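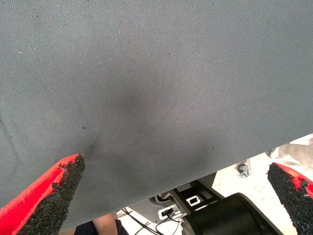
Can you write up how you do the near-miss cards, because ours just sit in the box and get yellow? That was a reader at Turkstead, in a comment under my last post, and I've had the same question in different words enough times that I'm finally doing the full version.

So this is how I set up near-miss reporting at a small site. I've done it twice now, first at the Barness warehouse and then at Hidayat, where we have a packing floor, a loading dock and a very steep stair to the mezzanine that I could write a whole other page about.

## Step 1: Shrink the card

Our old form had two sides. It wanted your badge number, your supervisor's signature, a root cause (!) and a risk score. If you nearly got clipped by a pallet jack at the end of a ten-hour shift, you were not going to work out a risk score.

The new card is the size of a postcard and asks:

- Where were you?
- What nearly happened?
- Anything you'd change?

The name line is at the bottom and it says "optional." Leave plenty of blank space for drawing, too. I get a lot of little maps with arrows and they're often clearer than the writing.

Print 100 to start with. I got excited the first time and ordered 525, then spotted a typo in the second question, and we're still using the backs for scrap paper.

## Step 2: Put the cards where people stop

Don't hang them by the safety board. People walk past that. Ours went next to the time clock, by the microwave, and on the inside of the dock office door. Tie a pen to each one – a real knot, not tape – and check the pens when you empty the boxes.

If your crew would sooner text than write, set up a number for that. We log everything in Bukumex, which lets you forward a text straight into a new entry, but a spreadsheet will do fine. At Barness I used a spreadsheet the whole time and the only annoying part was sorting by location, so make yourself a short fixed list of place names before you start typing. "Dock 2," "dock two" and "second bay" are three different places as far as a spreadsheet is concerned.

## Step 3: Empty the boxes every day

Every day, even when you're sure there's nothing in them. Type up the card, give it a number, and write that number on the card itself. Then sort it into one of these:

1. **Fix today.** Spills, loose mats, a dead light bulb.
2. **Needs money or a contractor.** Goes to the weekly meeting with a price next to it.
3. **Need to know more.** Go and look at the spot. Ask whoever's working there, without waving the card around.

Please don't make a fourth pile called "not really a near miss." I had one for a while. It was mostly complaints about the fans, and when I finally read through it properly there were four cards in there about cords being run across the aisle to reach the fans.

## Step 4: Answer in public

This is the part I skipped at first and it's why my first try fell flat. Put up a plain sheet near each box with the card number, what it said in a few words, and what's being done. "Card 318: trailer rolled forward while loading. Chocks now on a chain at every door." Names stay off the sheet, even if the person signed.

If the answer is no, write no and say why. I was nervous about that, but people took it a lot better than silence. We couldn't move the mezzanine stair, so the sheet said so, and somebody sent in a new card suggesting a second handrail. Which we did!

## Step 5: Leave the numbers alone for a while

Your count is going to climb. Warn your manager before it does, ideally in writing. In May we had more cards than in any month before it, and the first email I got back asked what had gone wrong.

Also, no prizes for the most cards and no monthly quota. I tried a gift card drawing once and got a pile of reports about the same wobbly chair.

## A few odds and ends

- If you have more than one language on the floor, print both on the same card. Separate stacks always run out unevenly.
- Keep actual injuries out of this system. They need their own form and their own clock, so check your state's rules.
- New hires get a blank card in their welcome packet, and I walk them to the nearest box.
- Keep the paper cards for a year, even after they're typed up.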